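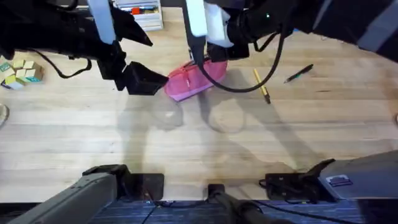 Zweiarmiger Aufbau am Holztisch, zwischen den Greifern ein rosa Reißverschlussetui

Zerkitden-Fehler

Der Zerkitden-Fehler (in der Werkstatt meistens nur "der Zerker") ist eine Störung an zweiarmigen Tischrobotern, bei der ein Arm nach einem kurzen Kontakt die Greifkraft nicht mehr zurücknimmt und einfach weiterdrückt. Benannt ist er nach der Steuersoftware Zerkitden, in der wir ihn zum ersten Mal gesehen haben. Ich schreibe den Artikel für unser Wiki, weil ich damals danebensaß und mir bis heute alle dieselben Fragen stellen!

Erscheinungsbild

Typisch sind weiche Gegenstände: Etuis, Schwämme, Stofftaschen. Der Finger liegt auf, die Software meldet "kein Kontakt" und legt noch ein bisschen Kraft nach, und dann noch ein bisschen. Bei harten Sachen (Klötze, Stifte) springt die Kraftmessung sofort an, da passiert so gut wie nie etwas. Man hört es übrigens, bevor man es sieht - der Antrieb fängt leise an zu singen.

Der Vorfall vom 11.11.21

Richtig bekannt wurde der Fehler durch einen Vorfall bei Kuster. Pirmin Eder ließ eine Serie von 300 Griffen laufen, und bei einem davon blieb der rechte Arm auf Druck stehen. Pirmin wollte das Objekt herausziehen (macht man nicht, weiß er inzwischen auch) und klemmte sich zwei Finger. Zum Glück nur blaue Flecken. Der Not-Halt lag auf der anderen Tischseite, Brigitta Tanner war schneller dort als er.
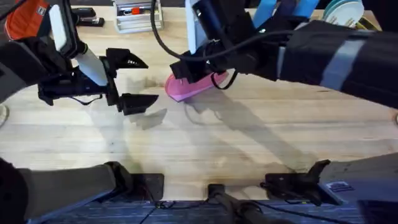 Ursache

Wir hatten zuerst die Kabel im Verdacht, die in großen Schlaufen an den Handgelenken hängen, und Andri Stöckli hat dafür einen ganzen Nachmittag lang Stecker gewackelt. War es aber nicht. Im Protokoll fand Awuor Kimaro dann 1.982 Einträge, bei denen der Kraftwert eingefroren war: Der Treiber von Hastico lieferte bei sehr langsam steigender Last immer wieder den alten Wert, und Zerkitden hielt ihn für frisch. Einen Zeitstempel prüfte die Software damals nicht, das ärgert mich noch heute ein wenig.

Abhilfe

Seit Version 4 verwirft Zerkitden veraltete Messwerte und öffnet den Greifer, wenn nichts Neues kommt. Wer noch eine ältere Version fährt, sollte die Maximalkraft von Hand begrenzen und den Not-Halt in Griffweite legen. Bei laufendem Arm greift man nicht in den Arbeitsbereich, auch nicht "nur ganz kurz".

Verwandte Störungen

Flynn Mahuika hat bei Coto etwas Ähnliches beobachtet, dort ließ der Greifer aber zu früh los. Ob beides zusammenhängt, ist offen - ich tippe auf nein, Andri auf ja.

Siehe auch: Kraftbegrenzung, Not-Halt, Treiber (Hastico)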